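Fri 20 January

Saltia reissue, print file check. Vichien Panyasiri sent the retelling back with chapter breaks moved. Old edition ran 295 pages, new one sets at 457 in the same face – leading unchanged, so the growth is all text.
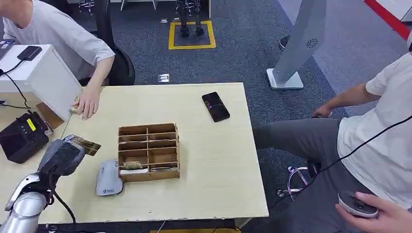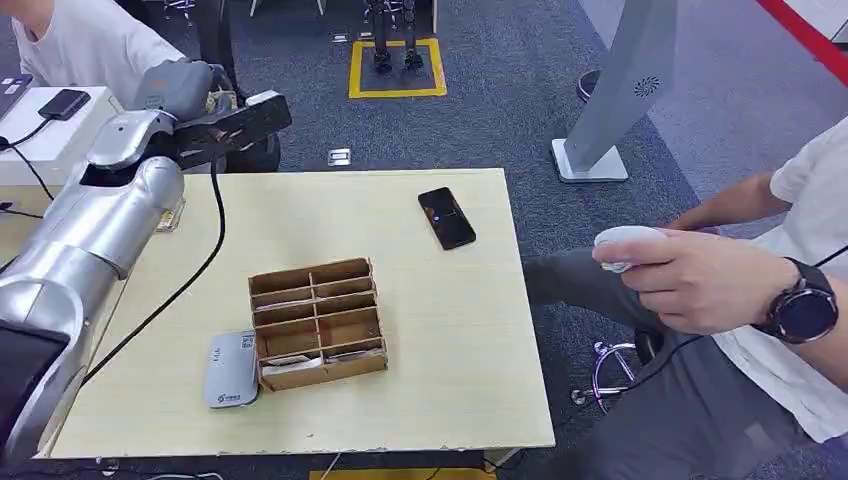
Page 109 still has the Liler letter in the first-edition wording. Narrator is Edet now, so the tense is wrong in 2 paragraphs. Flagged both, did not edit.

Plilutwood want the cover blurb under the old limit. Spine width to be recalculated once the letter is fixed. Fan club preview stays in July.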